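How to Clean a Light Wood-Look Board Without Leaving Streaks

Tindall Home Notes, written by Tia Ellwood

Many readers in Futville have asked me how I wash the pale boards in my sewing room. I learned it from my neighbour Roland Catterall, who laid floors for many years. The method is simple, but the order of the steps is important.

What you need

A soft broom or a vacuum cleaner with the brush head
Two flat cloths, one for washing and one for drying
A bucket with 600 mL of lukewarm water
A small spoon of mild dish soap
A plastic scraper, for example an old bank card

Step 1. Take away the dry dirt

Sweep first, always. If you put water on crumbs and dust, you make a grey paste, and it goes into the seams. Begin at the far wall and work to the door. For corners I use the narrow head of the vacuum.

Step 2. Lift what is stuck

Hold the scraper almost flat and push slowly. Do not use a metal knife. For candle wax, put a bag of ice on it for 15 minutes and then try again.

Step 3. Wash with a nearly dry cloth

Put the cloth in the water and wring it very hard. When you hold it up, it must not drip. Wipe in the direction of the grain, one narrow strip after another. Rinse the cloth often, and change the water when its colour becomes grey.

Step 4. Dry at once

Use the second cloth directly after the first. Then leave the board alone for 90 minutes before you put back chairs or boxes. In February, when my windows stay closed, I wait up to the whole evening.

How light and dark surfaces show dirt

On a pale board you can find small crumbs more easily if you bend down and look from the side. Dark panels hide brown specks quite well, but they show white dust and every finger mark.

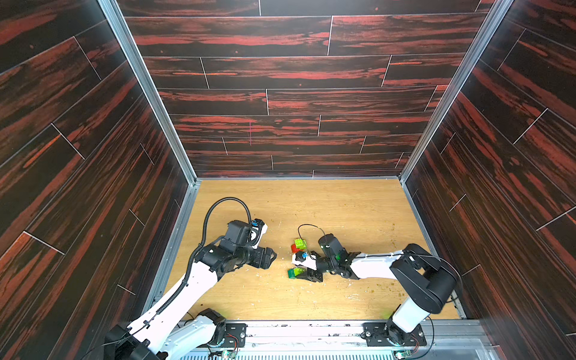 Light tan board with small specks on it, dark wood-grain panels behind.

How often

I sweep every second day and wash on Friday. If you have a dog, sweep daily. Please do not use wax polish on a printed surface, it stays on top and becomes sticky.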